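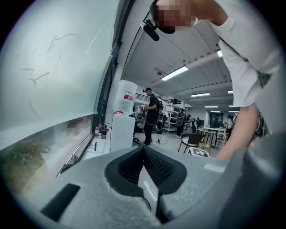
Changes to the Ritchie Building from September

The ground and first floors of the Ritchie Building will be re-carpeted and repainted over the coming weeks, and several teams will move desks while the work is done. This item sets out what is closing, what stays open and what each tenant needs to do before the contractors arrive.

Prasano has the flooring contract and will start at the north end of the ground floor. Painting is being done by Trendeck, who also did the stairwells last year. The two crews will work one section apart, so a section is painted first, left overnight, and then carpeted. Each section takes 4 working days from the time the furniture is moved out to the time it goes back. If a section runs late, the next one will start late as well. We won't have two sections closed at once, as there is not enough spare desk space.

The order is north end, reception, the corridor to the loading dock, the south offices, and then the same again upstairs. Workshops and labs with vinyl or sealed concrete floors are not part of the carpet job. They will be painted only if the tenant has asked for it, and requests for that closed in July.

Before your section

Please clear the tops of desks and shelves, and take personal items home. Crates will be delivered to each office two days ahead. There are 100 crates for the whole building, so use them for papers and loose equipment and leave filing cabinets as they are if they lock. The movers can shift a full two-drawer cabinet on a trolley. Four-drawer cabinets need to have the top two drawers emptied.

Label every crate with your room number and surname on the short side. Labels on the lid disappear once the crates are stacked. Unplug your computer, coil the leads and tape them to the back of the monitor. IT will not be reconnecting machines unless you have a fixed phone or a docking station registered with them. If you do, log a job before the move and give the room number you are going to, as well as the one you are leaving.

Bar fridges must be defrosted and emptied the day before. Last time two were moved full and one leaked through to the ground floor, and the ceiling tiles there are still marked. They are being replaced as part of this job.

Temporary desks

The large meeting room on the first floor, the old print room and the back half of the tearoom will be set up with temporary desks. Your office manager will have the allocation. Anyone who can work from home for those few days is encouraged to do so, and it would ease the pressure on the print room in particular, where there is only one double power point on the window side. Extension leads may be used there if they have a current test tag.

The large meeting room can't be booked until the work is finished. Existing bookings have been moved to the seminar room next door to the library, which seats fewer people. If you had more than 12 attending, please get in touch with the front desk and they will find something in one of the other buildings.

Parking and deliveries

The visitor bays beside the loading dock will be taken up by a skip and the contractors' vans. Visitors can park on the grass verge near the bike cage if it is dry. The bike cage itself is unaffected. Couriers should be sent to the side door on the Tamer Street side while reception is closed. There will be a phone on the wall and a trolley inside the door. Large deliveries on pallets need to be put off until the dock corridor is open again, or sent to the main store.

Please don't park across the skip, even for five minutes. It will be changed over early in the morning and the truck needs the full width of the driveway.

Noise and smell

Lifting the old carpet is the noisy part, as it was glued down in strips and has to be scraped. The crew will do this before 9 am where they can. The paint is low odour but the carpet adhesive is not, and windows in the section being worked on will be left open during the day. If you are sensitive to it, ask to be moved to a desk at the other end of the building. No medical certificate is needed.

Colours

We have had a few questions. The walls will be the same off-white as the stairwells. The carpet is a dark grey tile with a blue fleck, and a sample has been left on the front counter for anyone who wants to look at it. Tiles have been chosen over broadloom so that a stained one can be lifted and swapped. The doors stay as they are. The pinboards in the first floor corridor will come down and only half will go back up, so take anything you want to keep.

Lost property

A box of things found behind cabinets during the measuring up is at reception. It includes three umbrellas, a child's gumboot, several sets of keys and a calculator. Anything left at the end of September will be thrown out or donated.

Questions about the works can go to the front desk on extension 384.

Posted 2026-08-17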